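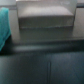

Teaching the Arm, October
Posted by Keerthana Pai
7 comments | 60 shares

I have now spent most of a month holding a robot's hand. I signed up for this. The lab at Entwistle wanted people with patience and free evenings, and I told them I had both, which was half true.

The job goes like so. You sit at the remote station with the leader arm, a smaller copy of the real thing, and whatever you do, the big arm does a moment later with less grace. You do the task once and the software saves it as a demonstration. Then somebody nudges the objects to new spots and you do it again. Our target for the month was 1536 demonstrations, a number that I'm told has to do with batches and that I have decided not to ask about again.

My early ones were terrible. I approached everything like a person reaching for a hot pan: dart in, freeze, back out, dart in again. The trouble is that the model learns all of it. After the first training run the arm would hover, twitch left, reconsider its life and then go in. Rakiya Ogbonna watched it do this for 90 seconds and said, very kindly, that it had my posture.

So I slowed down. I started planning the whole reach before touching anything, and I quit fixing small mistakes with bigger ones. If a demo went bad I threw it out (there is a pedal for this, and my right foot is now the strongest part of me).

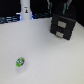 Ataberk Ekinci thinks I'm throwing out too many. His view is that a sloppy grab followed by a decent recovery is worth more than a perfect run, and that a robot raised on perfect runs has no idea what to do the first time it misses. He said all this while eating my crackers.

I hate that he may be right. We agreed to keep the recoveries and dump only the ones where I panic, and we then spent an entire break arguing over what counts as panic. Sighing into the headset does not, apparently.

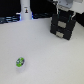
The other thing I've had to unlearn is depth. On the monitor everything looks closer than it is, so I kept closing the fingers early on a nice firm handful of air. Now I watch the shadows and mostly ignore my instincts, who have not been much help anyway. Next week they want me to try it left-handed.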